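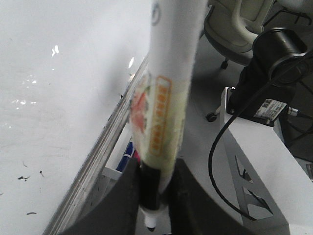 Nutwood releases Flumine 3, motion software for robots that write, wipe and press on things

FOR IMMEDIATE RELEASE
December 21, 2022

Flumine 3 is out today, and I'm so pleased to finally be typing that sentence. I run the small software team at Nutwood, and we've had our heads down on this release since well before the leaves came off the trees. It's a free upgrade for everyone with a current license, and the download is already sitting in your account page (go get it, then come back and read the rest).

If you're new to us, Flumine is the layer between "I know where I want the tool to go" and "the arm went there and pushed just hard enough." It plans contact paths, watches what the wrist camera sees, and corrects as it goes. Our customers use it for marking, wiping, deburring, gluing and a few jobs I've promised to keep quiet.

What's new

The big one is the tip tracker. Earlier versions trusted you to tell them exactly how far the tool stuck out past the fingers, and we all know how that goes after the third regrip. Flumine 3 finds the tip in the wrist camera view and updates the tool offset before each stroke. We built it around a plain whiteboard marker held point down between two fingers, which sounds like the easiest thing in the world until you try it on a glossy board with the ceiling lights bouncing off it! Glare used to throw our old edge finder completely. The new one keeps a short memory of where the tip ought to be and doesn't panic when a bright patch slides past.

Next is surface fitting. Touch the board in 3 places and Flumine works out the plane, tilt and all, then keeps the pressure even along the whole stroke. Smudges and old ghosted writing no longer get mistaken for fresh ink when you use the "check my line" feature – that one came up in support tickets more than anything else this year, and I'm very happy to close them.

The planner also got a good going over. You can now draw keep-out zones right on top of the camera view, so a rail, a stand or a loop of cable can be fenced off in a few clicks. And the stroke editor has a proper undo. Yes, I know. Thank you for your patience.

How we tested it

Our test set has 1081 recorded strokes in it, covering straight lines, circles, block letters and some truly awful cursive (mine). Every nightly build replays the lot against the planner and flags any stroke that comes out differently. We also ran a beta with 14 sites, including the folks at Thoroddsen, who sent us the longest and most useful bug list I've ever printed out, and Rorkby, who use Flumine for layout marking and asked for the keep-out zones in the first place.

Pricing and availability

Flumine 3 runs on Linux and Windows. New licenses are sold per arm, and there's a 40-day trial with every feature switched on. Teaching labs can ask us for classroom licenses through the contact form on our site. Version 2 projects open directly in version 3, but save a copy first, as the file format has changed and there's no going back the other way.

Coming up

Eraser support is next. Wide, squishy tools bend in ways a marker doesn't, so the pressure model needs more work before I'd let anyone else near it. Beta sign-ups are open now on the Flumine page.

About Nutwood

Nutwood makes planning and perception software for robot arms that work in contact with surfaces. For press questions, screenshots or a live demo, use the press form on our website and it'll land in my inbox.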